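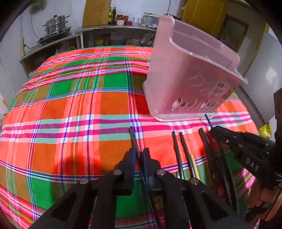 According to Erkus, the cassette was never meant to leave Riihimäki. The band's former drummer told us this in our first interview, and it changed the question our report set out to answer. We had planned to write about why Plokudura failed to find an audience. Most of the report is now about how the tape found one without the band knowing.

1. Background

Plokudura was a four-piece group that played dance music built on accordion, drum machine and electric bass. They recorded one album in a school music room over three nights in August and had it copied in a run of 868 cassettes. The label, Zumow, was run from an apartment and closed the next year. The album has 13 songs, all sung in Finnish except the last, which has no words.

2. Method

We interviewed two members of the band and one record store owner. We also listened to both known versions of the tape and made a chart of tempo, key and song length for each track. We had asked for the label's account books but were told they had been thrown out.

3. Findings

The two versions are not the same. Side B of the second version runs a little faster, which raises the pitch of the singing by almost a half step. The store owner thought a worn copying deck was to blame. Erkus said the band preferred it that way and later played the songs live at the higher speed.

Most copies were sold at dances. The bassist remembered boxes being traded for gas money and for a used amplifier. Some of those went to a ferry worker, and from there the tape reached dance halls on the other side of the water. DJs there played track four, usually with the long intro removed. The band received no money from this and learned of it from a letter.

A later reissue was pressed on vinyl in 3000 copies. It uses the slower version, with the intro intact.

4. Problems

The two members disagree about who wrote track four. We could not settle this, and the cassette insert lists only the band name. Our tempo figures for side A of the first version come from a copy with a damaged section, so track two was left out of the chart.

5. Further work

The ferry worker's tapes may still exist. A group taking this project next year should begin with the dance halls and ask for playlists.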